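Flandale Data Platform: Progress Report to the Programme Board
Period to end of October

1. Position at the end of the period

The move of the reporting store from the Hillurcombe server room to hosted storage is on plan for the core tables and behind plan for the archive. Of the 70 source tables in scope, 52 are now loaded nightly and checked against the old store. Thirteen more have been mapped but not loaded. The remaining 5 belong to the Tevine stock system and cannot be mapped until the supplier releases the field list.

The nightly load starts at 01:00 and now finishes before the first reports are run at 06:30. In the previous period it overran on several mornings. The overrun was traced to the customer table, which was being copied in full each night. It is now loaded by change date only.

2. Data quality

Duplicate customer records remain the main fault. The matching rule agreed last period joins records on postcode and account number, and it leaves behind accounts that were re-opened under a new number. A second rule using the billing address has been written and is under test on a copy of the data. It will not be applied to the live store until the sales office has checked a sample of the joined records.

Product records carry free-text descriptions and one or more pictures. Both are now held in the same store and share a key. Two pictures filed under kitchen goods, kettles:

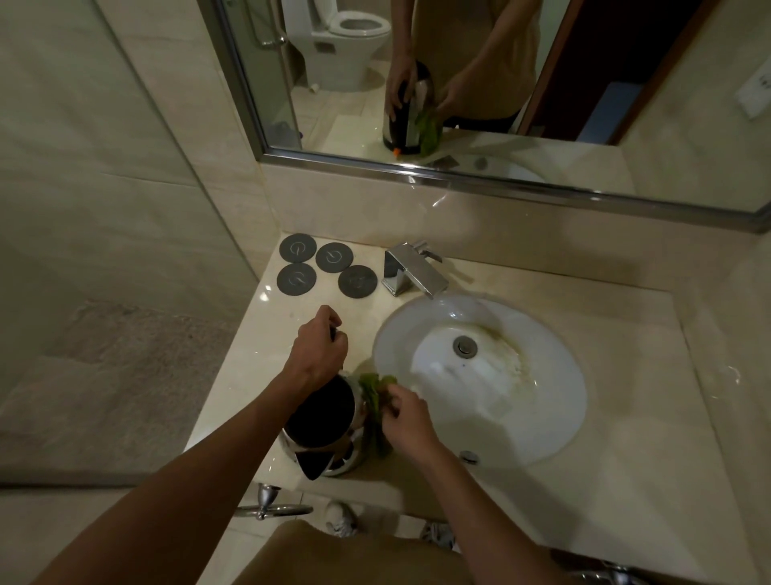
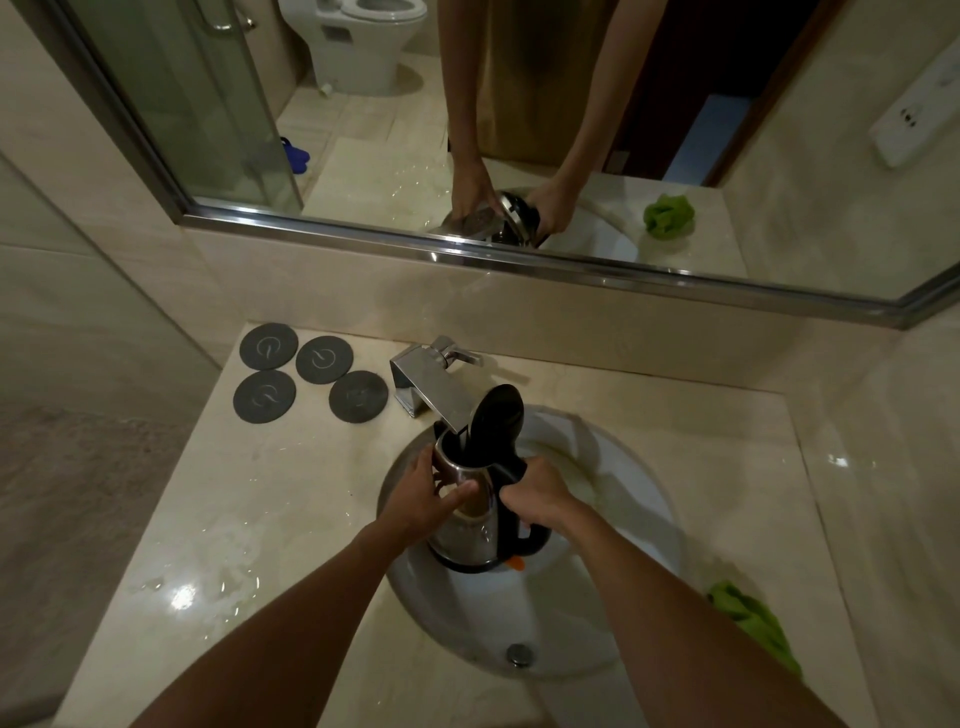
Pictures take up almost 40 per cent of the space used. They are seldom read after the first month, so we propose to move older ones to the cheaper storage class. The saving has not yet been costed.

3. Reporting tool

Kiss, the in-house query screen, has been pointed at the new store for the finance and purchasing teams. Saved queries were carried over unchanged except where they used date fields held as text; these had to be rewritten by hand. Warehouse users are still on the old screen.

4. Risks

Tevine field list: still outstanding. If it is not received by the next report, the old store will have to be kept running past its planned closing date, with a further charge for support.

Access rights: the old groups do not match the new roles one for one. A mapping is in draft.

5. Next period

Load the mapped tables. Finish testing the second matching rule. Move warehouse users to Kiss. Run a full restore from backup, starting on a Friday evening, and record the time taken.

No change to the approved budget is requested.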